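[Print this message] [E-mail this message]

Subject: Re: white board on the wood table - keep or not?
Date: 13 March 2025

Quick answers, I have to be out of here soon. Quoting the whole thing so people who joined after October can follow.

> Hi all,
> We have a long wood table in the shared room and no one can agree on
> the top. Half of us want it bare. Half want the white board left on it
> for good. I do small stuff, cups and spoons and little tools, and I
> lose light-colored things on the bare wood all the time. But the board
> slides when I lean on it and the edge digs into my wrists after an
> hour.
>
> Questions:
> 1. does anyone leave a board on full time?
> 2. how do you stop it moving
> 3. gloss or matte?
> 4. what do you do with cables
> 5. where do tall skinny things go (stirrers, long spoons) so they
> don't roll off
>
> Also is the Prindora mat worth it or is that just a nice name.
> Thanks

OK in order.

1. Yes. Ours went on in October and has come off twice, both times to oil the table. I was on the bare wood side before that so take it from a convert. Honey-colored wood is lovely, and it eats anything tan. Ask me about the spoon I looked for for 20 minutes, it was in front of me.

2. Shelf liner underneath, the cheap rubbery kind, four strips, one near each corner. Do NOT use double sided tape, we did on the old Brava table and it took the finish off in one long strip. Still mad. If you lean hard on the near side, add a fifth strip there. For the wrists: go over the near edge with fine paper, 7 or 8 strokes is plenty, you just want the sharpness gone. I keep my board pulled almost to the front of the table so my arms land on it and not on the step.

3. Matte. No contest. We had a gloss one from Ernen for a while and under a cool lamp you get a big white blob right where you are working. Matte does mark more, pencil and rubber mostly. Dish soap, warm water, soft cloth, dry it right away. No scrub powder, it leaves shiny patches and then you see those forever.

4. Off the back or down one side, pick one and stick to it. Clips, small ones, along the side of the board. A loose cable over the front edge will catch your sleeve sooner or later and take something with it. What happens on the floor behind the table is a separate discussion and I lose that one every time.

5. A cup. Really. Small wooden one, straight sides, thick bottom so it doesnt tip. Stand the stick in it, flat end up, so you can tell a stirrer from a spoon without pulling it out. One cup, one or two sticks. Once you cram 14 things in, it's a jar of junk and it goes over when you reach past. I set mine a bit to the right of my left hand and leave the rest of the board clear.

On the Prindora mat: tried it for two weeks, gave it away. Too soft, cups wobble on it. The Caputo one is firmer but it's gray and I wanted white. If you only cut things, get either. For standing small things upright you want something hard and flat.

Cost since someone will ask: the board was an offcut, the liner was left over. The table was 471 with delivery and that's the part I'd protect, so there's your argument for the bare wood people. The wood under ours looks the same as the day we put the board down, except a paler patch on the window side, which should even out.

One more thing, clear it down to nothing at the end of the day. Not "mostly". If there's a cup left on it at night there's a cup and a mug and a stack of mail by lunch.

Board from low down, then the cup and stick on it:

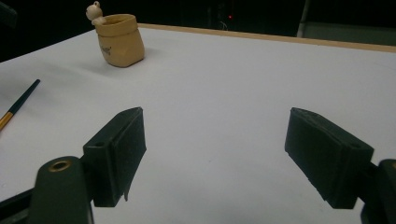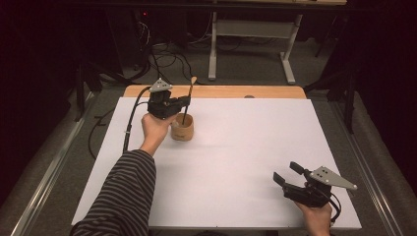 OILING, BEFORE I FORGET

Someone wrote me off list about this. If the board stays on full time, lift it a few times a year and let the wood breathe for a day. Wipe, thin coat of oil, wipe again, leave it overnight and then a bit longer than you think. If you put the board back while it's tacky the liner strips will print right thru and you'll have four little grids to look at. Guess how I know.

Same oil for the cup, tiny amount, outside only.

Will try to dig out the liner measurements tonight. If I don't, remind me.

[Print this message] [E-mail this message]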